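수도회 장상 연수, 숙박으로 할지 당일로 할지
게시판: 수도생활 나눔 > 양성·연수

작성자: 올리브가지
교구 여자 수도회 장상 연수 준비를 맡게 되었습니다. 작년까지는 1박 2일로 했는데 올해는 당일로 줄이자는 의견이 많이 나왔습니다. 분원이 멀리 있는 공동체는 새벽에 출발해야 하니 숙박이 낫다고 하고, 본원이 시내에 있는 쪽은 하루면 충분하다고 합니다. 다른 교구는 어떻게 하시는지 궁금합니다. 4월 안에 장소를 정해야 합니다.

작성자: 북문수녀
저희는 3년째 당일로 합니다. 오전 강의, 점심, 오후 조별 나눔, 파견미사 순서입니다. 숙박이 없으니 회비가 줄었고 참석 공동체는 늘었습니다. 작은 공동체는 장상이 하룻밤 비우는 것도 부담입니다.

작성자: 마르타77
당일은 반대합니다. 강의 듣고 밥 먹고 미사 드리면 끝입니다. 장상들끼리 속 이야기를 하는 건 저녁 먹고 나서인데 그 시간이 통째로 없어집니다. 작년에 당일 연수 갔다가 옆자리 수녀님 성함도 모르고 돌아왔습니다.

작성자: 북문수녀
그건 진행의 문제 같습니다. 저희는 조를 미리 짜고 소속 수도회가 겹치지 않게 합니다. 오후 나눔이 두 시간이라 이름을 모르고 갈 일은 없습니다.

작성자: 마르타77
두 시간에 여섯 명이면 한 사람이 20분입니다. 앞사람이 길게 하면 뒤는 5분도 못 합니다.

작성자: 은행나무길
강사는 정하셨나요? 저희는 재작년에 헨리크 하이트만(Henrik Heitmann) 신부님을 모셨습니다. 순명과 권위에 대한 강의였고 내용은 좋았는데 통역이 들어가니 시간이 두 배로 걸렸습니다. 외국인 강사를 모신다면 당일 일정으로는 어렵습니다. 강의록을 미리 번역해서 나눠 주는 방법도 있습니다.

작성자: 올리브가지
강사는 아직입니다. 포울 외스테르고르(Poul Østergaard) 신부님 이야기가 나왔는데 역시 통역이 필요합니다. 장소 후보는 파무스 피정의 집과 코스테 교육관 두 곳입니다. 두 곳 다 써 보신 분 계시면 알려 주세요.

작성자: 은행나무길
둘 다 가 봤습니다. 파무스는 성당과 식당이 붙어 있어서 어르신 수녀님들이 편해하십니다. 대신 217번 버스 종점에서 걸어 올라가야 하고 경사가 있습니다. 코스테는 역에서 가깝고 강의실이 넓은데 성당이 작아서 미사 때 뒤에 서야 합니다. 1인 식비는 코스테가 3,000원 더 비쌉니다. 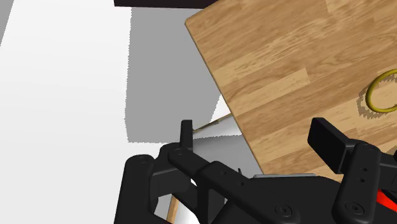
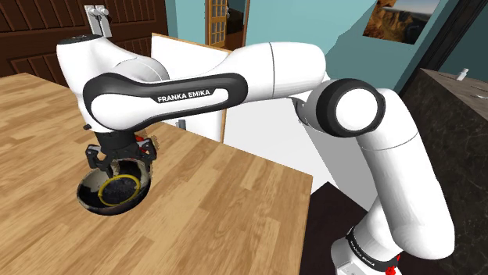
원목 무늬 탁자, 아래 그림에는 FRANKA EMIKA 로봇팔

작성자: 소금항아리
파무스에 한 표입니다. 코스테는 점심시간에 다른 단체와 식당을 같이 써서 침묵 식사가 안 됩니다. 주방에 미리 말했는데도 그랬습니다.

작성자: 은행나무길
침묵 식사는 피정 때 이야기고 연수에서는 밥 먹으면서 이야기하는 게 맞지 않나요. 저는 시끄러운 편이 낫습니다.

작성자: 소금항아리
연수라도 강의 뒤에 생각할 시간은 있어야 합니다. 공동체마다 다르겠지만 저희는 점심까지 침묵으로 합니다.

작성자: 마르타77
이 점은 소금항아리님과 같은 생각입니다. 그러니까 더더욱 숙박으로 해야 합니다. 첫날 강의와 침묵, 저녁에 나눔, 다음 날 오전 총정리와 미사. 이렇게 하면 양쪽 다 됩니다.

작성자: 다락방지기
절충안 하나 적습니다. 저희 교구는 공식 일정을 당일로 하고, 멀리서 오는 분만 전날 저녁에 들어와 주무시게 했습니다. 작년에 11명이 전날 오셨고 저녁기도와 다과를 같이 했습니다. 숙박비는 주무시는 분만 따로 받았습니다. 회계도 복잡하지 않았습니다.

작성자: 북문수녀
좋은 방법 같습니다. 다만 전날 오신 분들끼리만 친해져서 다음 날 조별 나눔 때 분위기가 갈리지 않았나요?

작성자: 다락방지기
조금 그랬습니다. 그래서 올해는 전날 오시는 분들을 조마다 나눠서 넣으려고 합니다. 그리고 한 가지 더, 장상만 부르지 말고 회원 한두 분을 같이 오게 하세요. 운전도 해 주시고, 다음에 책임을 맡을 분들이 미리 분위기를 봅니다.

작성자: 마르타77
회원 동반은 저는 좀 조심스럽습니다. 같은 공동체 회원이 옆에 있으면 장상이 어려운 점을 말하기 힘듭니다. 조를 따로 하면 모를까요.

작성자: 다락방지기
조는 당연히 따로 합니다. 강의와 미사만 같이 합니다.

작성자: 올리브가지
답글 감사합니다. 준비 모임에 전날 입실 방식을 안건으로 올리겠습니다. 파무스에 전화해 보니 전날은 오후 4시부터 들어갈 수 있다고 합니다. 회원 동반은 각 수도회에 먼저 물어보고 정하겠습니다. 혹시 조별 나눔 질문지 쓰시던 것 있으면 쪽지로 부탁드립니다.

작성자: 북문수녀
쪽지 보냈습니다. 질문이 네 개인데 세 번째는 시간이 모자라면 빼고 쓰세요.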